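Wrist Position and Grip Complaints in Delivery Drivers: Section 3, Methods and First Results

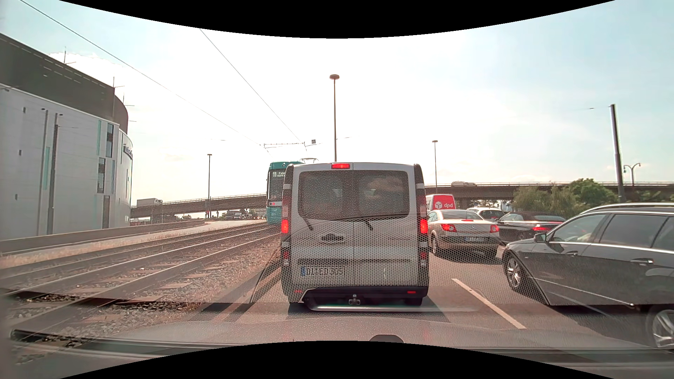
Figure 1. Light-colored van with two rear doors, brake lights on.

Analyn Marquez
Occupational therapist and study lead, Havico Hand Clinic

Last updated: December

3.1 Participants

Drivers were recruited from two parcel firms, Juvent and Nair. Both firms let us put up a sign-up sheet in the break room. To take part, a driver had to have worked full time for at least one year and had to have no hand or wrist surgery on record. We enrolled 100 drivers. Eleven left the study before the second visit, most of them after a change of job, and their data are used only in the baseline table.

3.2 Measures

Each driver came in before the morning shift. We measured grip strength in both hands with the elbow bent, three tries per hand, and kept the average. Pinch strength was taken the same way. Wrist motion was measured with a hand-held goniometer by one of two therapists. Drivers then filled out a one-page form on numbness, night pain, stiffness on waking, and any splint use.

Between visits the drivers kept a short log on the Enix phone form. They marked any symptom at the end of each shift and rated it from zero to ten. We received 2106 usable entries. Entries with no rating were dropped.

3.3 Load estimate

Parcel counts came from the firms' own route sheets. A driver on a busy route handled around 3000 parcels a month. We did not weigh parcels, so the load estimate reflects how often a driver gripped and lifted, and says little about how hard.

3.4 First results

Stiffness on waking was the most common complaint at both visits. Numbness was reported less often and was mostly in the thumb and index finger. Drivers with higher parcel counts gave higher symptom ratings, but the spread was wide. Grip strength changed very little between visits.

Drivers who wore a wrist splint during the shift did not rate their symptoms lower than those who wore none. Several said the splint made them squeeze harder to hold a box. Night splint use was too rare to compare. Results by hand dominance are given in Section 4.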